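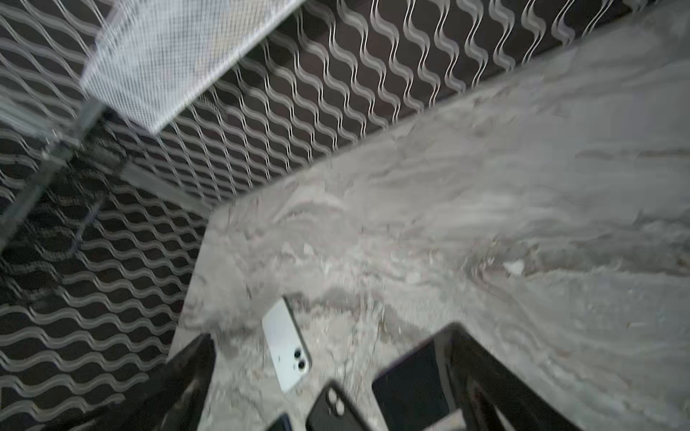
Bench top and the dark cloth with the wavy white lines, Hartley Street unit

Kitchen and living area check, March
Filled in by me, with Kieran Horrocks on the ladder

I do this walk-through every year before the cold weather and I always mean to type it up properly, so this time I have! Ticks and crosses first, then whatever I felt like saying about each one.

1. Bench top -- OK
Grey and white marbled pattern, so streaky that you really need to run your hand over it if you want to find a chip. I went end to end and felt nothing sharp. Wipe it with a damp cloth, no scourers please.

2. Curtains and cloths clear of the heater -- FAIL, then OK
The lounge curtain was hanging well inside the 900 mm I like to keep clear. Kieran moved the heater along the wall and we measured again. Pass.

3. Smoke alarm, hallway -- OK
Pressed the button, nearly lost my hearing. Battery swapped anyway (the old one is in the drawer for the remote).

4. Smoke alarm, bedroom end -- FAIL
Chirped once and gave up. It's a Nuler and the date on the back has well and truly passed. I've ordered a new one, $35 with postage. Don't tick this until it's on the ceiling and tested.

5. Power boards -- OK, just
One board behind the telly had another board plugged into it. I've separated them. Whoever needs the extra outlet for the Wonditz speaker can use the one by the bookcase, which has been empty the whole time.

6. Safety switch -- OK
Tripped straight away when I pressed test. Remember the oven clock needs resetting afterwards. Mine flashed at me until dinner.

7. Rangehood filters -- FAIL
Disgusting. Soaked them in hot water and detergent for 30 minutes and they needed a second go. Back in now, but I'm leaving the cross there so we do it again in winter.

8. Hot water relief valve -- NOT DONE
Couldn't shift the lever by hand and I wasn't going to force it. The plumber from Grultby quoted $179 to come out and look, and I've said yes. Morning visit, so somebody has to be home by 8.

9. Window locks -- OK
All turn. The laundry one is stiff and got a squirt of graphite.

10. Floor edges and mats -- FAIL, then OK
Mat by the sink was curling at one corner -- I've caught my toe on it more than once. Grippy tape underneath and it sits flat.

11. Fire blanket -- OK
On its hook, tabs hanging down, reachable without leaning over the stove. The extinguisher gauge is in the green as well.

Still to do: the bedroom alarm, the relief valve, and a new torch for the meter box (Kieran dropped the old one off the ladder).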